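Preparing Fruit Filling from Doltach Concentrate

Technical Service, Brelstead Ingredients

These instructions apply to the preparation of bake-stable fruit filling from Doltach concentrate in bakeries and confectionery plants. They cover one standard batch. Operators working with the cream base should refer to the separate sheet supplied with that product.

Before You Start

Check the lot number on the pail against the delivery note and enter it in the batch record. Pails that arrive with a broken seal must be set aside and reported to the supplier. Unopened pails are stored in a cool, dry room. Once opened, a pail must be kept covered under refrigeration and used within six days.

Concentrate taken from cold storage should stand at room temperature for 2 hours before weighing. Cold concentrate does not take up water evenly and may leave lumps in the finished filling.

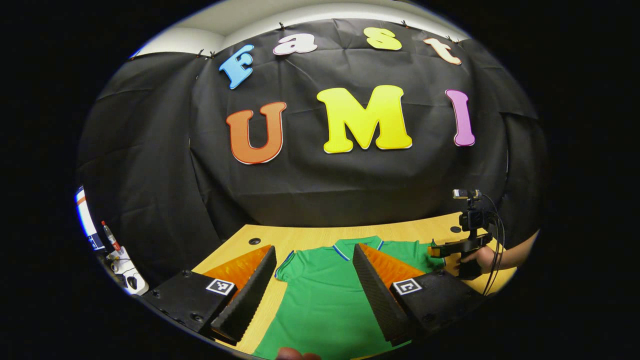 Weigh all ingredients on a calibrated scale. A standard batch requires 1,899 grams of concentrate, 194 grams of sugar and 6 grams of citric acid. Water is added according to the table printed on the pail lid, which differs by fruit variety.

Mixing

1. Combine the sugar and citric acid dry in a clean bowl.
2. Place the concentrate in the mixer and run the paddle at low speed until the mass is smooth.
3. Add the dry blend in two portions. Scrape down the bowl after each one.
4. Pour in the water slowly with the mixer running.
5. Stop the mixer as soon as the color is even. Overmixing breaks the fruit pieces and draws air into the filling.

Let the filling rest, covered, for 20 minutes. It will thicken during this time. If it is still too thin to hold its shape on a spoon, extend the rest period before making any correction to the recipe.

Work Clothing

Personnel handling open product must wear clean, short-sleeved or close-fitting tops under the plant apron. Jewelry and wristwatches are to be removed. Work shirts are changed at the start of every shift and may not be worn outside the building.

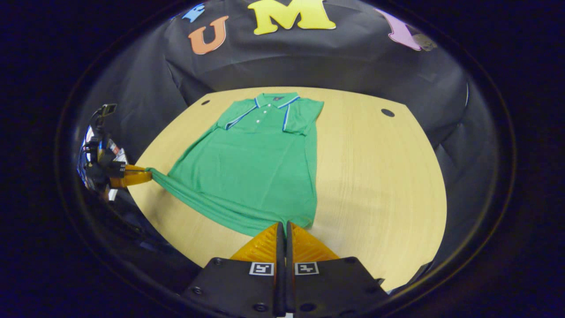
Green polo shirt with blue-and-white trim.

Depositing and Baking

Fill the depositor hopper no more than two-thirds full. Run a short test on a lined tray and bake it under normal production conditions. The filling should keep its outline and should not boil over the edge of the dough. Where boiling occurs, lower the top heat first.

Xaba and Nistidora depositors both require the wide nozzle for varieties with whole fruit. Rinse the nozzle with warm water between varieties.

Questions about batch scaling may be sent to Przemysław Olszewski, Technical Service. Please include the lot number and the fruit variety.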